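The Tukach Public Library closed its card catalog to new entries in January. The head of technical services, who has worked in the building for 7 years, met with the newsletter to discuss what will happen to the records and why the work has been done by hand.

"The catalog is a record of what this town chose to read," the department head said. "The online system tells us what we own today. The cards tell us what we owned, who donated it and when it was withdrawn."

The local history cards alone fill 153 drawers. Many carry penciled notes on the back, among them the names of donors from the Hostia neighborhood and corrections to family names that had been misspelled on title pages.

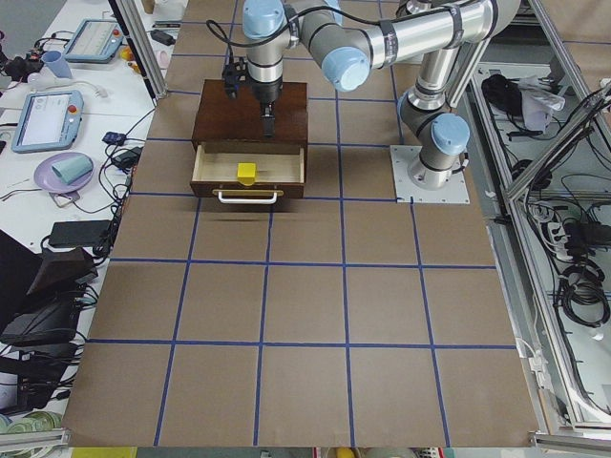 Those notes were left out when the library first moved to a computer catalog. Staff at that time copied the author, title and call number only. "It was a reasonable decision, given the hours they had," the department head said. "We are now going back for the rest."

Each card is read by 2 members of staff. The first types the note exactly as written, including abbreviations. The second compares the typed text with the card and marks any word that cannot be read with certainty. To date, 223 notes have been referred to the Cowie Historical Society for help with place names.

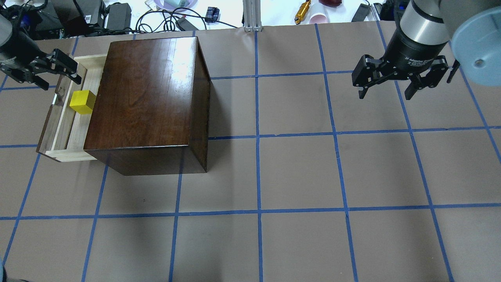
## Access for the public

The cards will remain available on request at the reference desk. Patrons may not remove them from the room, but they may take notes in pencil.

"We have been asked whether the cards will be thrown away," the department head said. "They will not. The board voted to keep the full set, and the budget includes shelving for it." 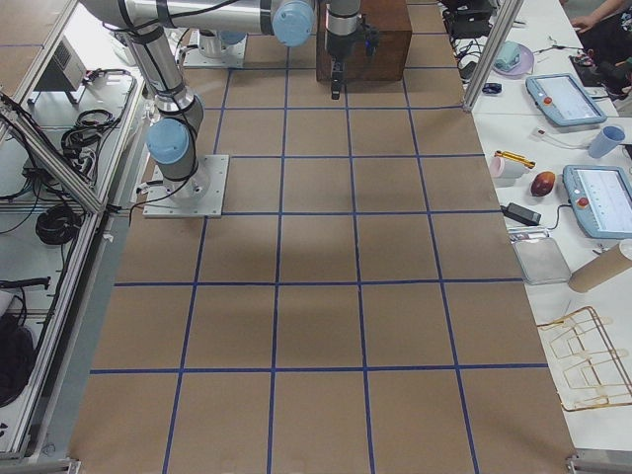 The department head also addressed the Tridach branch, which kept a separate catalog until it joined the main system. Its cards follow an older filing order, with subject headings mixed among authors. They will be typed in that order and will not be merged with the main file.

"A researcher should be able to see how the branch arranged its own collection," the department head said. Work on the Tridach cards will begin when the local history drawers are finished.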